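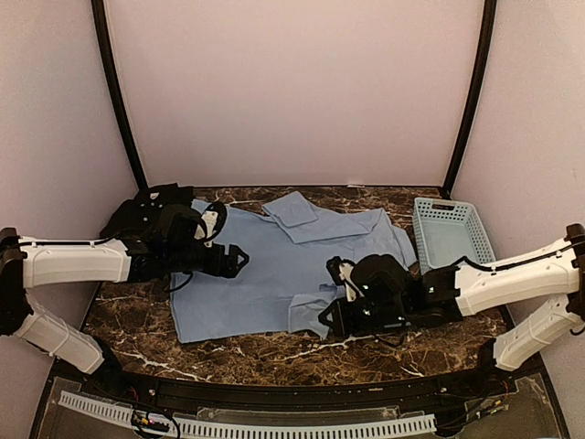 Blue shirt on the table, both grippers over it.

I said I would write up the cable fault on the folding table, so this is it.

In August we were running shirts on the two-arm cell. The log shows 664 attempts. At attempt 411 the left arm closed on its own camera cable as well as the cloth, then lifted. The cable held but the connector at the wrist came halfway out. The picture froze and the arm carried on for 8 seconds using the last good one. It pulled the shirt off to the side and only stopped when Ewurabena Agyeman hit the stop button.

No harm done, apart from one torn buttonhole. What bothered me was the 8 seconds. The software checked that pictures were arriving, and a repeated picture counted as arriving.

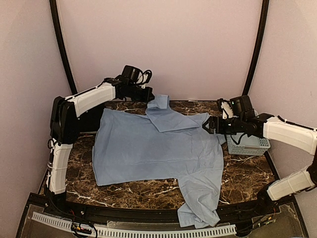 Shirt spread out with one corner folded over, right gripper on the edge.

We changed two things. The arm now stops if the time stamp on the picture is more than 600 milliseconds old. The loop of cable at the wrist has been shortened and I check it before each run, with the arm at full stretch.

I have asked Novutix for a locking connector. They have quoted for one but not given a date. Until it comes, someone stays within reach of the stop button.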